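4.2 Cost and planning for the second cell

Budget was fixed before the task list was, which is the wrong order but common enough. The Anthorpe site had money for one arm and one gripper, Bretum wanted two cells by October. We planned for both and then cut back. Prices below are as quoted on 3 January 2026, freight not included.

Gripper first. Tsuji two-finger unit over the Osar suction head - the suction head was cheaper but small round parts and threaded collars gave it no flat face to seal on. Spare fingers ordered with the unit, 2 sets. Lead time 11 weeks, longer than the arm itself, so it sets the whole schedule.

Parts for the sorting trials were the cheap end. Switches, enclosures and capacitors, all catalogue items, total $807 for both sites including replacements. We had put down a lot more than that in the first draft. Labour for fixturing was the oppposite, badly under-estimated, and we carried 5 extra days into the revised plan.

Part choice follows the trial design in 4.1: different shapes on one plain surface, no tray, no fixed spacing (Figure 3). Trays would of added a cost per part type and a changeover each time. Without them the wrist camera has to do more, and the lighting line in the budget goes up a bit. We think thats the better trade for a shop with short runs. A site running one part all year should cost the tray option again, our numbers will not carry over.

Not costed here: operator training, floor space, disposal of the old bench.
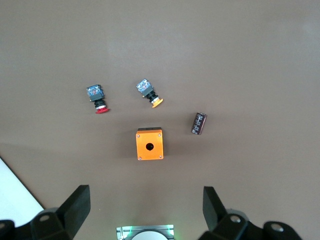
Figure 3. Wrist view of the work surface with two push-button switches, control-station box and capacitor, gripper open.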